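Jarwood Flood Relief Records – Data Card

Version 2

Shelter intake, road closure and supply records from the Jarwood flood response, cleaned and put into one set of tables. The files cover the Canaline river valley and the low neighborhoods south of it, from the first evacuation notice in August to the closing of the last shelter.
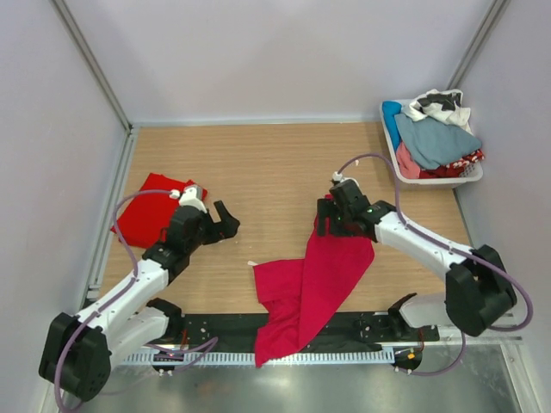
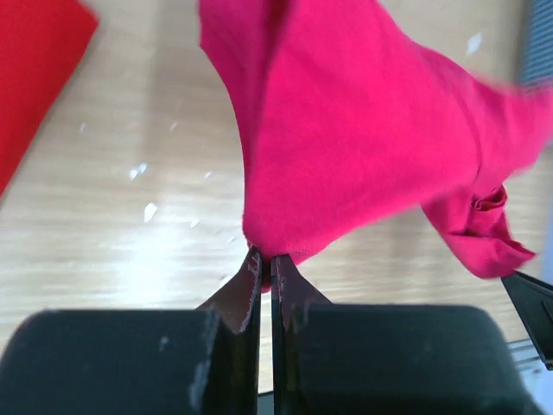
Folding work with red and pink cloth. 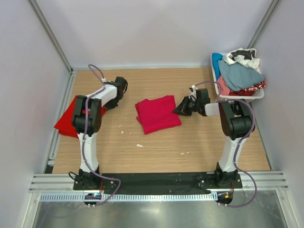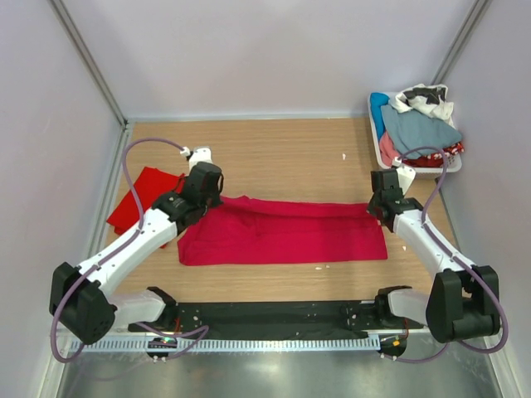 What is in the release

The release has four tables, all in CSV with a header row and UTF-8 text.

shelters.csv – one row per shelter per reporting time. Shelters reported at 6 a.m. and 6 p.m. Columns give the shelter code, the district, the number of people present, the number of households, and whether the kitchen was running.

closures.csv – one row per road closure, 117 rows in all. A road that was closed, opened and closed again has a row for each closure. The reason column uses five codes: water, slide, debris, bridge, other.

supplies.csv – one row per delivery, 2,717 rows. Items are grouped as food, water, bedding, clothing, hygiene, medical and fuel. Quantities are in the unit the driver wrote down, and the unit column has to be read with them. We did not convert cases to single items, as case sizes differed between suppliers.

gauges.csv – river level readings in feet from the Canaline gauges, every 15 minutes where the gauge was working. The Villa Bridge gauge stopped reporting on the first night and was replaced with hand readings taken from the painted staff. Those rows have source set to "hand".

Where the records come from

Shelter counts were written on paper forms and phoned in to the county desk. The forms were scanned later, and 799 of them were typed in twice by different people. Where the two versions disagreed, the scan was checked again and the value on the paper was kept. The remaining forms were typed once.

Closures come from the road crew log. Times in that log are the time of the radio call and can be later than the time the barrier went up.

Deliveries were exported from Cilix, the stock program used at the warehouse. Cilix stores local time without a zone. We left it that way, and all other tables use local time too.

Known problems

Head counts at the Villa school gym include people who came for meals and slept elsewhere. The household column is closer to the overnight figure, but it was left blank on many evening forms.

Two shelters shared the code J-04 for part of the response. They have been split into J-04a and J-04b using the phone number on the form. A few rows could not be placed and are marked J-04x.

District lines follow the older county map. The newer map moves the streets along Mill Creek into the northern district, so totals by district will not match the county's later report.

Blank does not mean zero. A blank cell means the form had nothing written in that space. Zero was only entered where someone wrote a zero.

Privacy

Names, phone numbers and street addresses have been removed. Shelter rows with very small counts – fewer than five people – show "<5" in both count columns, so these columns need to be read as text first.

Uses

The set has been used for shelter planning and for checking the closure log against river levels. It should not be used to estimate the total number of people displaced. Many families stayed with relatives and never appear in any table, and a person who moved between shelters is counted at each.

Changes from version 1

Duplicate delivery rows removed.
Gauge readings moved from meters to feet.
Reason code "bridge" separated from "other".
J-04 rows split as described.

Corrections

Send the table name, the row id and the corrected value. If you have a paper copy of the form, a scan of both sides is useful, as several shelters used the back for late arrivals.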